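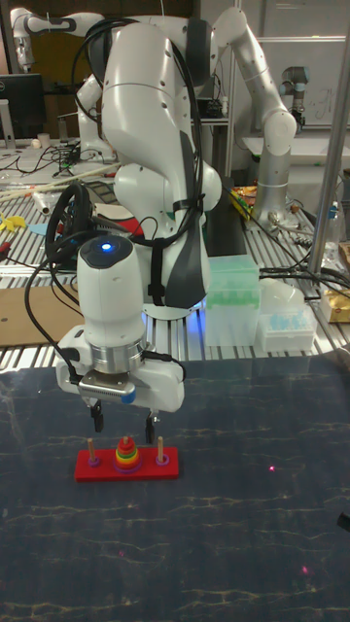
14 Aug 2018

Spent the day on the bench rules for the Vullcombe cell. The draft is at revision 15 and still has two sections with no owner. Thulani Msimang has taken section 4 (cable routing). I have kept section 6 (test objects) and the start checks.

Start checks as they now read: puzzle on the mat, red base flat, fingers open, arm held above the stack before the program is released. The old text said "clear of the toy," which two people read two ways. I changed it to "fingers above the top ring, not touching." Norkuseo asked for a distance in millimeters. I left a blank until we have measured it properly.
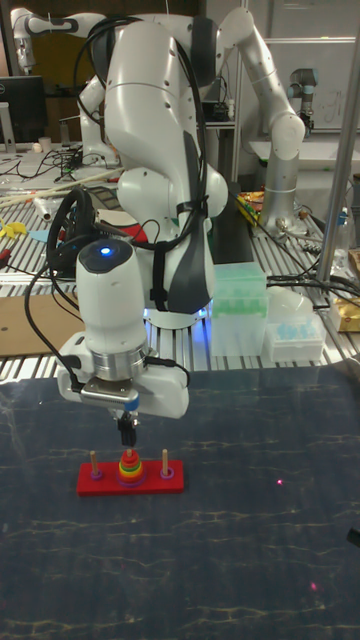 Fingers over the center peg, rings stacked on it.

Section 4 took up most of the morning. Thulani wants every cable on the arm strapped at two points per link, with any free loop kept above the wrist. My objection is that a loop needs slack for the full turn of the last joint, and a fixed strap count says nothing about slack. We agreed to write the rule by joint travel: run each joint to both ends at low speed, watch the loop, then strap. He will redo the wording.

Paewai sent comments on the log format. They want 30 fields per run. I cut the list to the ones the operator can fill in without leaving the bench and sent it back. The January log has 1,768 entries, and 616 of them have no entry under "object position." More fields will not fix that. 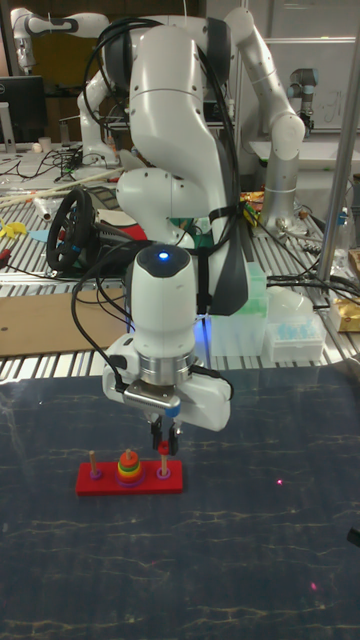

Section 6, test objects

Wording settled this afternoon:
One ring per move. Pinch, lift straight up until clear of the peg, travel, stop above the target peg, then lower.
No hand on the mat while a ring is in the fingers.
A dropped ring is logged as a drop, even if it lands on the right peg.
The purple rings at the foot of the outer pegs stay where they are between runs.

Riler disagrees with the third line and wants a drop onto the right peg scored as a pass. I said no. The rule covers how the ring gets there. He may raise it again at review. 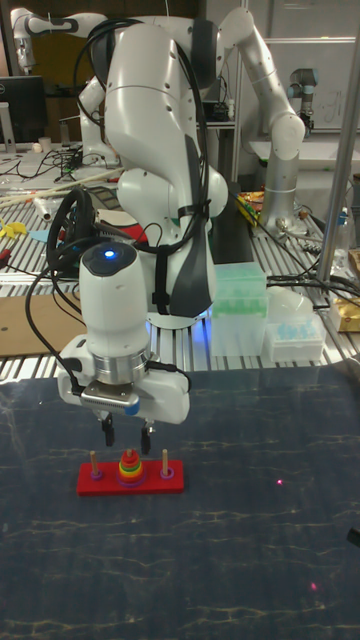
Arm above the puzzle, fingers open.

Still open: the finger distance, the low speed value for the joint travel check, and who signs when the operator and the author are the same person. Also need to put the housekeeping line for the back bench into section 2. Snack packets and pipette tips on one surface will not pass any audit.

Revision 16 goes to Thulani first, then Norkuseo.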